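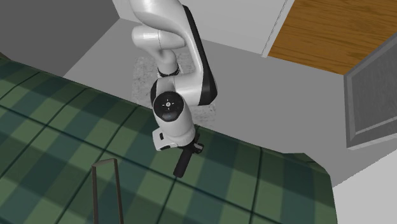 I joined the Carus robotics club in November with zero coding skills and a pretty silly dream, which was to get a robot to tidy my bedroom. Two semesters on, our simulated arm lives next to a simulated bed, and I've spent more evenings in that room than in my own!

The project is called Semier, and the rules are simple. The arm gets a room with stuff in it, you give it a job, and it has to pick the right thing up and put it where it belongs. Our team has 3 people and one very tired desktop in the basement lab. So far we've logged 2,488 practice runs, and I think I've personally yelled at most of them.

What surprised me is how much of the work happens in the last inch. Swinging the arm across the bed took us a weekend. Getting two fingers to go down on either side of something without bumping it — that ate the whole spring. 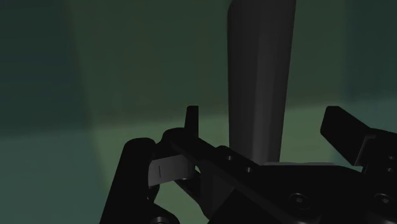

Serrano thinks we should quit fiddling with the approach angle and just feed it more runs, another 1,000 at least, before anyone touches the code again. I lost that argument (and I'm still a little grumpy about it, because my angle fix was good).

So now we start a batch before dinner and come back with snacks to read the logs. The Altum Student Challenge is on 9th August, and we get 2 tries per task. I've already packed my lucky socks.
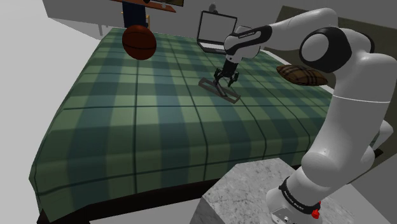

Semier's bedroom task, with the arm over the bed.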